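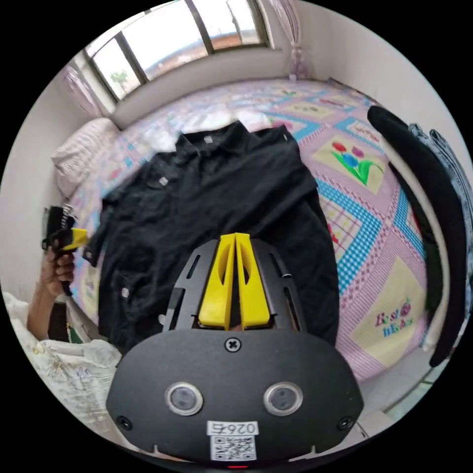 Photo: Vimala Devadiga / Rakena Help

Search Rakena Help Go

Black shirts going gray and chalky in the wash

Trudy Harawira
Hi all, hoping somebody can save my work shirts! I wear black button-ups for my job (restaurant, front of house) and every one of them turns a sad charcoal color after a couple of months. I moved to Tituvmont in February and it's gotten way worse since then -- there are pale streaks down the fronts now, mostly along the folds. I wash warm, normal cycle, powder detergent, and then everything goes in the dryer on high because I'm always in a rush. Do I need a special detergent for darks, or is it the water here? I don't want to spend a fortune, these are 20 dollar shirts.
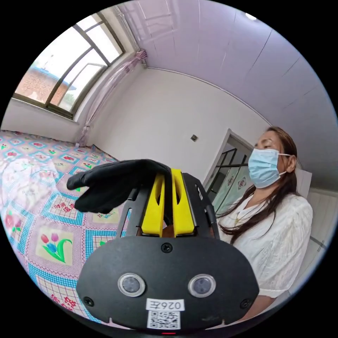 Vimala Devadiga
Streaks along the folds sound like powder that isn't dissolving, and Tituvmont water is hard, so that fits. Switch to a liquid and use less than the cap tells you. Turn the shirts inside out, button them up, cold water, gentle cycle, and please don't stuff the drum full. I also run a second rinse when I remember (which is maybe half the time). The dryer is probably what's wearing the color down. I hang mine on plastic hangers over the tub and they're fine to wear by morning.

For the ones that are already gray, try a soak with a half cup of white vinegar in a sink of cold water before you give up on them. It helps with chalky stuff and does nothing for faded dye.
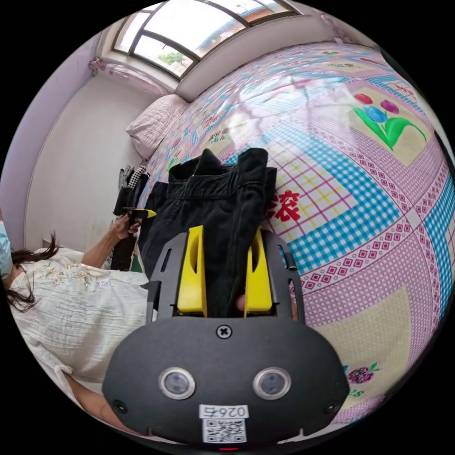
If it is the dye, a box of black will bring cotton back pretty well, but check the tag first. Polyester mostly ignores the regular kind, and the stitching can stay a different color.

Damis
spin speed. mine goes up to 1000 and thats too rough for shirts, i turned it way down and got fewer creases

Contact | © Rakena Help | Back to top
We use cookies to remember your settings. OK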